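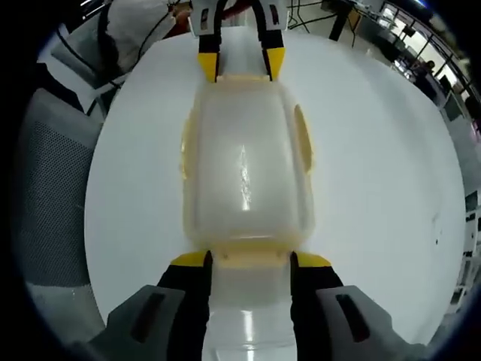 Stollorico started with a missing lid. Randa Nimri was running a lunch counter on Hijazi Street, owned 200 food containers, and could close maybe half of them on a good day. She complained to everyone who came in. One of the regulars worked in kitchen supply and told her that if she knew so much about it she should sell the things herself. She took this as business advice. We still stand by her first rule, which is that a container should look like what it is: milky see-through plastic, soft corners, and yellow tabs you can find with your thumb while looking at something else. A cream-colored tub with a cream-colored tab is a puzzle, and people who are putting away soup did not ask for a puzzle.

What we do

We sell food storage to home kitchens, school kitchens and the sort of small restaurant where the owner also washes up. There are 11 containers in the catalog. Every year somebody new joins us and proposes a twelfth, usually round. We listen politely. Round containers waste the corners of a refrigerator, and we have said so in print often enough that we would look silly now.

We also sell lids by themselves. This is the least glamorous part of the company and the part we get thank-you cards for. If you bought from us and your lid has gone wherever lids go, write to us with the size and we will mail you another one. You don't have to explain what happened. Some of you explain anyway, at length, and we read those out at lunch.

How we pick them

Before anything goes in the catalog it spends 7 weeks with us. It gets opened and shut on the table by whoever is passing, filled with chili, left in a bag, stacked under something heavier and carried home on the bus. Lidier, our first supplier, once sent us a very handsome box that did all of this well and then couldn't be opened by anyone with wet hands. It now holds rubber bands.

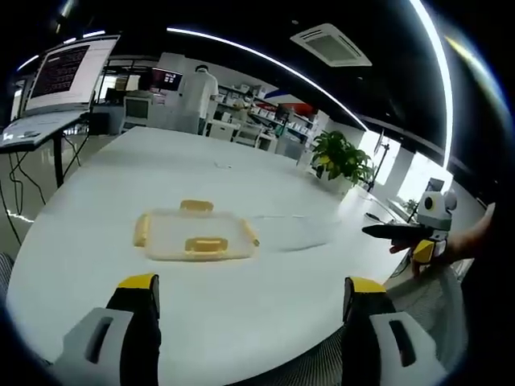 Clear box, frosted lid, four yellow tabs: one to a side.

We get asked why there are tabs on all sides when two would do. Two will do until you tip the bag over. Randa learned this with a lentil stew and a library book, and the library was not interested in her reasons.

Where we are

We moved into the Fustitari building in April, up one flight of stairs from a dance studio. The stockroom holds 2,000 containers, or a few less if we have been careless with the stacking. Visitors are welcome in the afternoon. Bring the box if you're trying to match a lid. Descriptions over the phone tend to come down to "sort of medium," and we have been wrong about medium before.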